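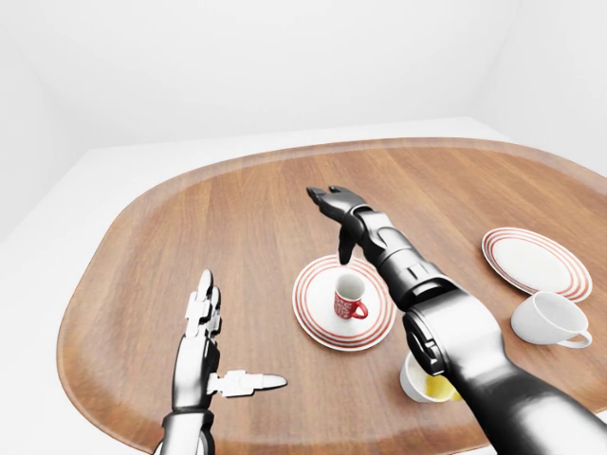

Figure 3. Simulated tray station with both arms, the mug on its saucer, and the tipped cup.

Section 3: Planning and Budgeting Your Tableware Station

I wrote this section after going through the whole purchase myself, so it's full of things I wish I'd put in my spreadsheet the first time. It covers the Grarnex two-arm station, and I'm assuming you've already read Section 2 and have the Motis simulator running on a computer you don't mind tying up for a while.

Before you start: don't request a formal quote yet! A quote from Hartono locks your arm choice, and changing it afterward means starting the paperwork over (I did this, and it's no fun).

1. Open Motis and load the tableware layout. Pick the dishes you really plan to handle. Mugs, saucers, dinner plates and small teacups all ask for different grips, so leave out anything you won't be using.

2. Choose your hands. You can mix them, with a jointed humanoid hand on the left and a dark gripper on the right arm, and the simulator will happily run that pair together. Price each side on its own line.

3. Tip at least one cup over. I know, it feels silly to plan for a mess, but picking up a cup that's lying on its side is a different job from picking up one that's standing, and you want to find that out before you spend anything.

4. Check your reach. Move the right arm over every dish in turn, especially the plate at the far right. If you're stretching to get there, budget for a bigger mount or a smaller work surface. The smaller surface was a lot cheaper for me.

CAUTION: Keep the left thumb in mind when you plan your spacing. It sticks out sideways over the surface, and it's easy to set up a layout where the right arm wants that same bit of room.

5. Run a short layout with fewer dishes. Two plates and a cup will do nicely. Save it under a new name so you don't write over the full one. 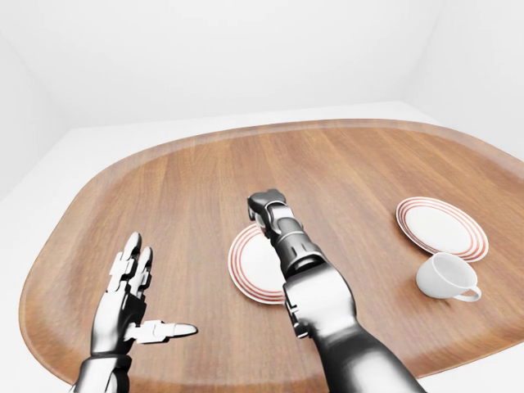 Hartono wrote back after reading my draft: "Please tell people to price the spare fingertips with the arms. We get the order for them a month later every time, and then they pay shipping twice."

Fair enough, and I've added it below.

6. Fill in the extras. My list had spare fingertips, a second set of dishes, mounting hardware, and 87 dollars for cables I'd completely forgotten. The Motis add-on for saving layouts was another 383 dollars, and I'd buy it again tomorrow.

NOTE: Dishes in the simulator are free and dishes on your bench aren't. Buy real ones in the same sizes as your layout, or your saved grips won't carry over very well.

7. Send your saved layouts along with the quote request. Lalumport handles the freight, so ask for their crate sizes in the same email and measure your doorway while you're waiting. Ours needed the door taken off its hinges.

8. Put the order on hold until June if your budget year turns over then. Hartono kept my quote open without any fuss, but get the hold in writing.

Once the quote comes back, go on to Section 4 for bench height and power outlets.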